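4.2 Materials and setting

Sessions ran at two preschools, Korkcombe and Brenbridge, between February and the end of term. 115 children took part in the first round, 100 came back for the second. Most of the drop-off was at Brenbridge — families moving, one long bout of flu. We did not replace them.

Each child heard a short story about a character called Cakitz, who hides things and forgets where. Then the naming task. The adult asked for an object by color alone ("the red one"), by shape alone, or by both. Order was shuffled per child. Sessions were kept short, under ten minutes where possible, and stopped if the child asked to stop.

Color words came first in nearly all free answers, same as Mendes pilot work. Shape words were much patchier. Children aged 4 often said "block" or "box" for anything with corners, and we scored both as correct. "Square" was harder. Two coders disagreed on it often enough that Naveen Bhardwaj went back through all the transcripts and marked it as a seperate category (see Table 3). Answers in a home language other than English were scored by a speaker of that language, with no penalty for switching midway.

One point on surfaces. At Korkcombe the tables had a patterned cover for the first few sessions, and a handful of children named the pattern instead of the object. Cover removed after that, those sessions dropped from the color analysis but kept for shape.

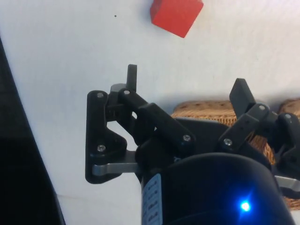 Figure 3. Red cube on a plain white surface.

Pointing was counted only when no word was given. If a child pointed and spoke, the word was used — even when the two did not match, wich happened more in the both-cues condition. Silence past the second prompt was scored as no answer. Parents were allowed to stay in the room but were asked not to help.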